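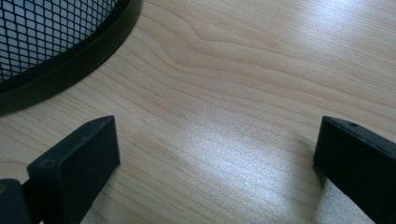

A collection of very short stories with a moral, sent in by readers from across the town, will be published in May by Gillora, the small press on Vasconcelos Street. The book is called *Told Over Lunch* and grew out of the midday readings the press has held in its front room for the past two years. Each reading begins with a minute of quiet in which people are asked to look at one ordinary thing near them. At the last one it was the tabletop, pale wood with long wavy lines that bend into an arch at one point, and a story about a patient carpenter followed.

Gillora received 297 stories after putting out a call last autumn. The rules were simple. A story could be no longer than 600 words, it had to be one that could be read aloud, and it had to leave the listener with something to think about. Old tales retold were allowed as long as the writer said where they had first heard them.

Deepak Saxena, who edited the book, said many of the stories had been passed around for years in sermons, school assemblies and staff newsletters, and that it was often impossible to say who had told them first.

"We had the one about the two buckets in eleven different versions," he said. "In one of them the buckets were teapots. We printed that one."

Stories were read without the writers' names attached. Those chosen are grouped by the time it takes to read them out, starting with the shortest. Saxena said this was more useful to teachers and group leaders than sorting them by subject, as people usually know how many minutes they have to fill.

Among the longer pieces is "The Ferryman's Change" by Raíssa Caldeira, a retired bus driver. It tells of a ferryman who gives every passenger one coin too many and keeps a note of who brings it back. Caldeira said she had heard something like it from her grandmother, though in that telling the man sold bread.

"My grandmother never told you what it meant," she said. "She'd finish and go and put the kettle on. I have tried to do the same, but they asked me for a proper ending, so there is a bit more of one in the book."

Not everyone was happy with the changes made in editing. A few writers withdrew their stories after being asked to remove a final line explaining the lesson. Saxena said he understood why they had done so and that their pieces could still be read at the lunchtime sessions, where no editing is done.

The first printing will be 900 copies. Part of the cost has been met by Zirnon, the print works behind the station, which is also supplying the paper. A recorded version is being made by the Urnidix studio, with most of the writers reading their own work. It will be lent free of charge to day centres and to anyone who finds print hard to read. The studio expects to have it ready by the end of the summer.

The printed book costs £6 and can be ordered at the Gillora front desk. Writers whose stories were chosen will get two copies each, and those whose stories were not used can collect their manuscripts from the same place.

The lunchtime readings will carry on as before, starting at 12.30pm and finishing at 1.15pm. Entry is free and people may bring their own food. Anyone wishing to read should give their name at the door before the start. Stories can be old or new, and the 600-word limit does not apply.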